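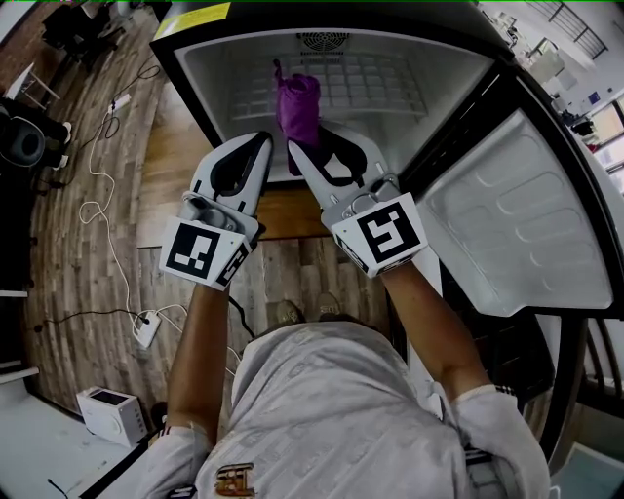
Stories | Quizzes | Ask Us | For Grown-Ups

Kitchen > Food > Does freezing kill germs?

Does freezing kill germs?

Lots of people will tell you that it does. Ask them how they know, and they usually go a bit quiet.

Germs such as bacteria are tiny living things. They need water to grow. In a freezer the water turns to ice, so the germs can't use it and they stop growing. Stopping isn't dying, though. Many bacteria just wait. Let the food get warm and off they go again, making 2 out of 1, then 4 out of 2.

Some germs do die, as sharp bits of ice can poke holes in them. Would you bet your tummy on it being all of them? I wouldn't. Heat does a far better job, and that's why chicken has to be cooked right through even if it has been frozen for months.

What about "frozen food lasts for ever"? Hmm. Kept at minus 18 degrees it can stay safe for a very long time, but it may end up dry, grey and tasting of cardboard.

And be careful with adverts. The Brarura ice cube tray says it "freezes germs away". Away where? The box doesn't say.

Comments (3)

Benum: My gran says freezing kills everything. I'm going to show her this.

Lultau: So is ice cream full of germs??

Ghasemi: We had peas from October last year and they were fine. A bit wrinkly.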